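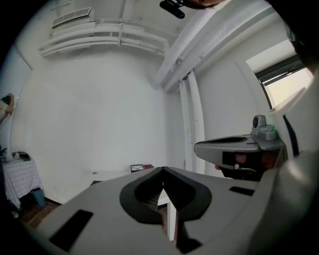 Stop counting hours. Please. Every pitch I read about hand-held gripper data leads with the hours, and the hours tell me almost nothing.

I run collection for a small outfit, Ayaaba. We sell demonstrations of ordinary chores to people who train robot policies. Last quarter Wiris asked for 1000 demos of one task, putting small things in a bin. We delivered 903. They were annoyed about the missing 97. I was annoyed that they took the 903 without opening more than a handful.

So I opened them. Took me most of December, evenings mainly. I kept 668. The rest weren't failures exactly, the object got to the bin in nearly all of them. They were just the same demo again. Same approach, same height, same little pause before closing. A person who does a thing forty times before lunch stops doing it and starts replaying it, and a model fed on that learns the replay. Move the bin a foot to the left and see what you get.

My view, and I know it's unpopular with the people who pay invoices: a collector should be told to get it wrong sometimes. Come in crooked. Miss, back off, go again. Most spec sheets call that a bad take and dock you for it. Tandach, the tool we log with, has a reject button bigger than the save button, which says plenty about how the whole field thinks. The recoveries are the good part! We are paying people to throw them out.

Second thing, rooms. Four rooms with a hundred takes each beat one room with four hundred. I'd say that even if the total came in short. Daylight from a window, a cloth hanging off a table, someone sitting off to the side getting on with their own work – leave it all in. I've seen specs from Plasex asking for a plain backdrop and nobody else present. Who lives like that? The robot is supposed to go in a house.

Yes, it costs more. Moving takes half a day, setup takes longer then you planned, and recalibrating is dull. Fine. Charge for it. I'd rather explain a high price than a policy that only works in one corner of one office.

And pay by the shift, not by the take. Pay by the take and you get speed, which is how we ended up with the 235 I threw away. My fault, that one, I wrote the contract. The new one goes out tommorow morning.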